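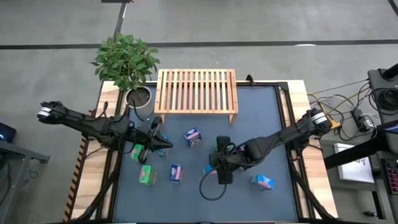
3. Materials and Layout

3.1 Cartons

Single-serving cereal cartons are an awkward item for small shelves. They are light for their size, they stand on a narrow base, and their six faces carry very unequal amounts of information. In the self-serve breakfast areas surveyed for this paper, they were the item most often found turned, laid flat or returned to the wrong group. Section 2 reported how often this happened. The present section sets out the cartons, the surfaces and the coding terms used in the layout work that followed.

All cartons were the small individual type, sold for one portion and opened at the table. Full-size cartons were excluded. So were cups and pouches, which were present at two of the three sites but are displayed on different fixtures and cannot be compared by facing. The stock was drawn from what the sites already used, with the result that the mix of varieties is uneven. Some varieties appear in nearly every layout and others in only a few. We made no attempt to correct this, as the same unevenness is found in ordinary replenishment.

Cartons were unopened at the start of each layout. A carton was withdrawn from the set when a corner had been crushed far enough to change how it stood, or when a flap had lifted. Light scuffing of the printed face was accepted. Withdrawn cartons were replaced with the same variety where the site had one, and otherwise with a carton of the same dominant color.

3.2 Surfaces and fixtures

Layouts were made up on a flat work surface before being copied to the shelves. Two features of the surface matter for what follows. It has to be dull enough that a printed panel can be read without glare at a low angle, and it needs a defined border, so that the position of a carton can be given relative to an edge. A loose cloth was tried in the first sessions and dropped. It wrinkled under the cartons, and the narrower ones leaned.

The fixture was an open slatted rack with a low profile. Slatted racks are common at the sites because they are cheap to clean, but the gaps between slats affect a narrow carton more than a wide one. A carton placed with its short side along the slats may rest on only one of them. We therefore record carton direction relative to the slats as well as relative to the viewer. The two are independent — a carton can face the viewer correctly and still be poorly supported.

The three sites are referred to by location: Flustby, Evangelista and Kikcombe. Flustby and Evangelista use racks set on a counter. Kikcombe uses a rack set into a recess, which limits reach from the side and meant that all placements there were made from the front. Site differences are treated in Section 5 and are not discussed further in this section.

3.3 Coding of position and facing

Each layout was coded from above and again from the side. Three states were distinguished. A carton is "upright" when it rests on its base, "flat" when it rests on its front or back panel, and "edge" when it rests on a side panel. Cartons resting on their tops were coded as upright and marked with a separate flag, since they occupy the same footprint and differ only in whether the print can be read.

Facing was coded on upright cartons only. A carton is "square" when its front panel is parallel to the front edge of the surface and "turned" when the side panel is also in view. We did not measure the angle of turn. A preliminary attempt to do so gave poor agreement between coders at small angles, and the practical question for display is whether a second panel competes with the first.

In total, 526 layouts were coded. Of these, 63 were set aside because one or more cartons could not be assigned to a state from either view, usually because a larger carton stood in front of a smaller one. The remainder form the working set for Sections 4 and 5. Two coders worked independently on every layout and met afterward to settle disagreements.

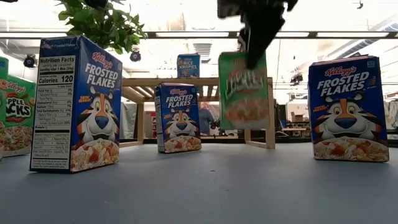 Rajitha Howlader and Anderson Sampaio
Layout and Display Group, Wullerari

Figure 3. Individual cereal cartons standing upright on a gray surface. The large Frosted Flakes carton at left is coded "turned": the front panel and the Nutrition Facts panel are both in view.

3.4 Panel competition

The turned carton in Figure 3 illustrates the main difficulty with the facing code. Its front panel carries the brand in red and the variety name in large white letters on blue, with the character and the bowl beneath. Its side panel is a white block of small black text. The two differ in purpose, but at close range the white block is a strong patch of contrast, and it draws the eye away from the variety name. A reader who wants the serving information is well served by this position. On the carton shown, the serving size is given as 1 Box (34g) and the bold line below it reads Calories 120, so the quantity stated and the quantity in hand are the same. A reader who wants only to find a variety has less of the front panel to work with.

For this reason we treat a turned carton as neither correct nor incorrect. The layout record states which panels are in view, and the judgment is left to the analysis. Sites that post nutrition information on a separate card have little need for turned cartons. Sites that do not may prefer one turned carton at the end of each group, with the rest set square behind it or beside it.

Color grouping raises a related point. Blue and green cartons are easily told apart when they stand next to each other on a gray ground, and coders had no trouble with them from the side. From above, much less of the print is available and color does most of the work. Errors in the first round of coding were concentrated in pairs of cartons with the same dominant color and different variety names. Such pairs were afterward coded from the side view alone. Recoding affected 45 layouts, all of them from the early sessions.

3.5 Spacing

Spacing was recorded in three classes: touching, finger-width and open. Finger-width means that a carton can be taken by its front and back panels, or by its two sides, without moving its neighbor. The class was assigned by eye. We considered using a gauge, but inserting one between light cartons tends to shift them, and the class boundaries are coarse enough that a gauge would add little.

Grip point was noted where a carton was being lifted when the view was taken. A carton held near the top tends to swing or tilt, and its lower edge can catch the carton in front on the way out. A hold lower down is steadier but needs more room between cartons. Closely packed rows therefore favor a high grip and are more easily disturbed by it. The effect on neighbors is examined in Section 4.3, where touching and finger-width rows are compared for the same varieties.

Lighting was left at the level normally used at each site. At Kikcombe the recess cast a shadow over the rear of the rack in the afternoon, and layouts there were coded only from morning views. Nominal lighting at the counter in Evangelista was 800 lux. No reading was available for Flustby, where the fixtures were replaced in April, between the second and third sessions; layouts from before and after the change are kept separate in the tables.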